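Plunico opens orders for bench-top bottle handling kit

Mar 26, 2024

Plunico has begun taking orders for the Pedton, a two-arm manipulation kit sold to pharmacy automation developers and packaging labs. The kit ships with arms, parallel grippers, wrist cameras, a fixed overview camera and control software. Assembly is left to the buyer and takes a day for someone used to this type of equipment, according to the company's installation notes.

The Pedton replaces an earlier single-arm model withdrawn in October. Plunico said customers had asked for a second arm so that one gripper could steady a container while the other worked on the closure. Both arms run from a single controller, and either can be disabled in software for single-arm work.

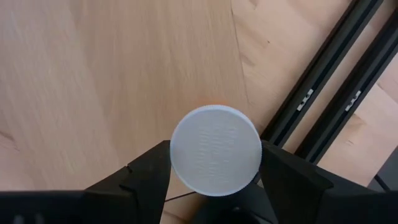
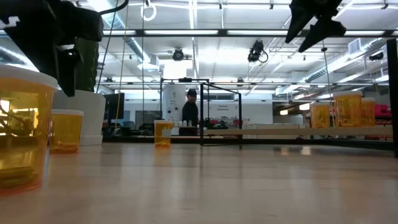

Bottle handling with the Pedton

Pricing is per station, with software updates included for 2 years and spare finger sets sold separately. The fingers are molded in matte black plastic and close on an object from both sides, as with the white ridged disc gripped in the wrist camera view. Plunico recommends its standard set for closures up to 50 mm across and a wider set for anything larger. Finger changes require a hex key and a short recalibration, which the software runs on request.

Reviewers at Govholm, a contract test lab, put one station through 746 cap removal cycles over four weeks. Abdelghani Erraji, who led the work, reported that most failed cycles involved a gripper closing slightly off the center line of the cap. Raising the grip force reduced slippage but increased wear at the finger tips. The lab rated repeatability as good and documentation as fair, noting that the section on cable routing did not match the parts supplied.

Cúc Đặng, product manager at Plunico, said the routing section had been rewritten and would be sent to existing customers. A firmware change to correct off-center grips is being tested.

The distributor, Bouazza, holds stock of the standard finger set and lists its service life at 4000 cycles. Stations are built to order. Software support covers one controller per license, and additional controllers must be licensed separately.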